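Progress report to the program office, second reporting period
Project: Birkus (perception and planning software for sorting thin household objects)
July 30, 2020

Where we stand

The short version is that the software is better, the schedule is slightly worse, and we have learned more about chopsticks than the original proposal said we would. The work plan promised a perception module that separates thin, parallel objects lying on a table, and a planner that decides which one to pick up first. The first of these runs. The second runs too, in the sense that it produces a plan every time and the plan is sometimes one we would agree with.

Data and labeling

We now have 3000 labeled clips in the Birkus set, up from 2000 when we wrote to you in May. All of them come from hand-held grippers used at ordinary kitchen tables, and all have been through Pluvis, our labeling and review tool. Pluvis lost its undo history twice in this period. It has since been given a proper save queue, a feature we had assumed it already had, having described it to you in the last report.

The segmentation model still treats a bundle of utensils as one wide, optimistic utensil if they lie close enough together. Dark chopsticks are the main offenders, and shiny metal is next. A patterned tablecloth makes both worse: any stripe of the right width gets promoted to cutlery. We had a filter for this, based on the assumption that stripes are straight. The wide lens bends them, so the filter politely let them all through. Lens correction now happens before the filter, a change of one line that took most of a week to find.

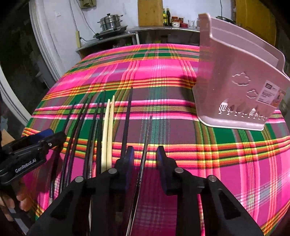 Planner

Dolska, the pick-order planner, was rewritten around a simple rule: take the item that touches the fewest others, then look again. The old version tried to plan the whole bundle up front and stuck to its plan with great dignity after the first pick had moved everything else. The new one replans after every pick. It is slower per item and finishes sooner, and we would like credit for both halves of that sentence.

Two problems remain. Dolska has no idea which end of a utensil is the handle, so it will happily plan a grasp on a serrated edge. And it does not yet know that holders and baskets have an inside. For now the drop pose is entered by hand.

Tooling

Eshun, the replay viewer, now steps the gripper view and the planner's output together on a single timeline. Before this, we compared them by opening two windows and pressing play at the same time, with the accuracy you would expect. Clock drift between two grippers in the same session is now corrected on import. Older clips need to be imported again, and 16 of them refuse. We are looking into whether they are damaged or merely stubborn.

Budget and requests

Spending is under plan on compute and over plan on labeling, and the two nearly cancel out. We ask to move the unspent compute money across. We also ask for 2 more months on the planner milestone, to cover handle detection and the drop pose. The perception milestone is unchanged and can be reviewed whenever it suits you.

Next period

Handle and blade labels go into Pluvis first, then into training. Dolska gets a no-grasp zone for anything marked as a blade. The 16 clips will be fixed or thrown out, and the next report will say which.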